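Speaker notes, Ulura shop-floor evening, 25 March 2019
Talk: "Who looks after the grippers?"
Slot: after the break. Leave time for questions!

Start with hello and thanks to the Ulura people for the room. Ask for a show of hands: who works next to a robot, and who has ever had to fix one? Wait for the hands. Then put up the next two slides and talk over them.

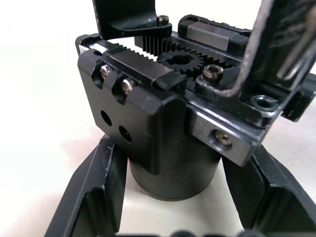
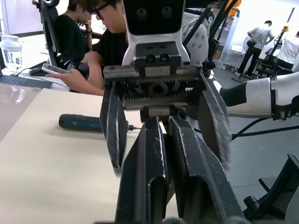
Rack, pinion, two fingers. Say it slowly for the people at the back.

So, Prastham. We pack small parts for other companies, and until last June all of it was done by hand at long benches. Then we got 2 robot cells from Ahn, and I was put in charge of keeping them going. I had never held a hex key at work before (pause, let them laugh if they want to).

What I expected: less to do. What I got was a different day altogether, and I love talking about this part. Packing used to be the same eight motions until lunch. Now the cell does the lifting and we do the setting up, the checking and the small repairs. My wrists stopped hurting by the end of the first summer. I also started learning things again, which I hadn't done at work in years.

Tell the story of the stuck finger. Morning shift, gripper won't close all the way, everybody standing there waiting for the service line to call back. One of the packers looked at the rack and saw a sliver of cardboard in the teeth. Tweezers, done! After that we asked for proper training, and Rallorine ran it for us over 2 days, on our floor and with our own machines.

Now the harder bit, don't skip it. The bench was sociable. You could talk all day across it, and the cells spread people out. Some of us missed that badly and a couple asked to move to the loading dock. We moved the break times so they overlap again, and it helped a bit. Pay was slow to catch up too. If your job now includes repairs, get that written into the job before the machines arrive.

Number for those who like numbers: some 2,000 boxes on a good shift, both cells together. Same crew as before, nobody let go. I know that's not how it goes everywhere, so say so.

Things to ask your own boss (read these out):
Who gets trained, and is it on paid time?
Can the people on the floor stop the machine and open it up?
Where do we sit and talk?

Then questions. If it's quiet, ask the hands from the beginning what they fixed last.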